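4.2 Sorting blocks between bins

I'll admit we went into this one feeling pretty cocky. Sorting parts is the dullest chore on the Girivbridge shop floor, so surely a machine could take it over by now? Well, sort of! We ran 600 trials with the Prodov planner, and 222 of them needed a person to step in. Most of those were blocks lying close together or right up by a wall (Figure 3), where the fingers just don't have much room to get in. Out in the open, I'd happily leave it alone over lunch.
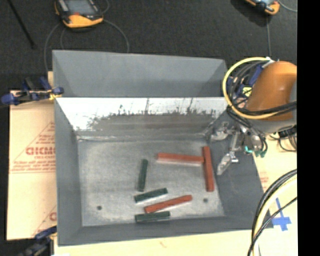 Figure 3. Red and green blocks in the front bin, with the gripper over the right-hand wall.

Karagiannis, reading our draft, objected that a new hire would clear the same bin in over 40 seconds on a bad day and never call for help, and that we should report time per block too. We do so in Section 4.3.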